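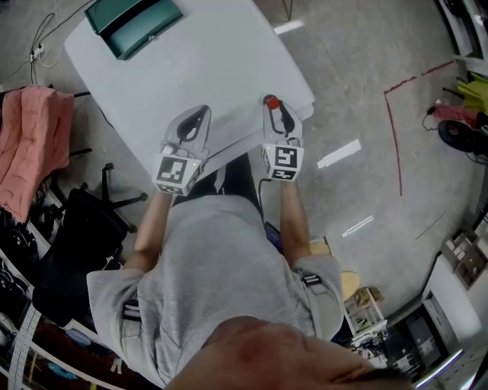 # Zornari Lusum

The **Zornari Lusum** is a compact family van announced by the carmaker Zornari as a replacement for the Merkley, its older seven-seat model. It has been shown twice in near-final form. Whether it counts as a new vehicle is disputed, as the floor, front suspension and sliding-door rails are carried over from the Merkley with small changes.

## Development

Zornari says work on the Lusum began with "a clean sheet." Parts lists given to dealers tell a different story: the two vans share some 200 part numbers, among them the fuel tank and the rear axle. The company has called these "proven components" and has not said why they were left out of the launch material.

The body was drawn by a team under Birutė Mockus, who had earlier worked on the Dzene hatchback. The Dzene's tall tail lamps reappear on the van, where they narrow the tailgate opening.

## Interior

Seating is for seven in three rows. The brochure describes the third row as "adult-sized," a claim that depends on the second row being pushed fully forward. Cargo room is quoted at 500 liters, measured to the roof and with the third row folded. No figure has been published with all seats in use.

## Fuel economy

The stated highway figure is 34 miles per gallon. It applies to the base trim on narrow tires, without the roof rails -- a version most dealers do not plan to stock. The 4 other trims are heavier, and their figures are listed as "pending."

## Reception

Early notices were warm, though most were written after short drives on a route picked by Zornari. Owners of the Merkley have asked whether its sliding-door motors, a frequent source of complaints, were redesigned. The company's reply, dated 20 Feb 2018, said they had been "refined" and gave no details.

## See also

- Zornari Merkley
- Zornari Dzene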